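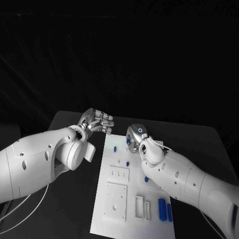 Bench check – hand comparison, Lirnovero against Plirnari
Filled in by Joyce Mugo, December

1. E-stop within reach: OK. I pressed it twice, because I always do.
2. Cables clear of both arms: OK for now, but please look again after every change of pose.
3. Wrist covers: COMMENT. There's a thin white cable looping along the right wrist and I'd like that covered up before we go any faster.
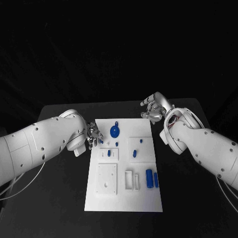

Victor Kariuki would leave the speed cap at 27 per cent until both hands have done the full 200 picks, and wants the grip force logged for each one. Fine by me – I've pencilled it in!

4. Peg board flat and not sliding: OK.
5. Fingertips, small pegs: PASS WITH COMMENT. Metal fingers on a peg that tiny make me nervous (the old Curach gripper had soft pads, and I do miss them).
6. Idle hand parked high: OK, keep it well above the board.
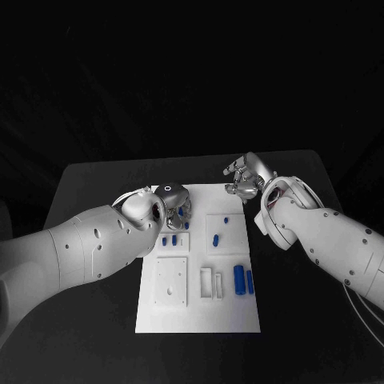
Left hand low over the small plate, right hand raised.

7. Log saved: OK, run 151. Bakari has the copy.
8. Next check: after the wrist cover's on.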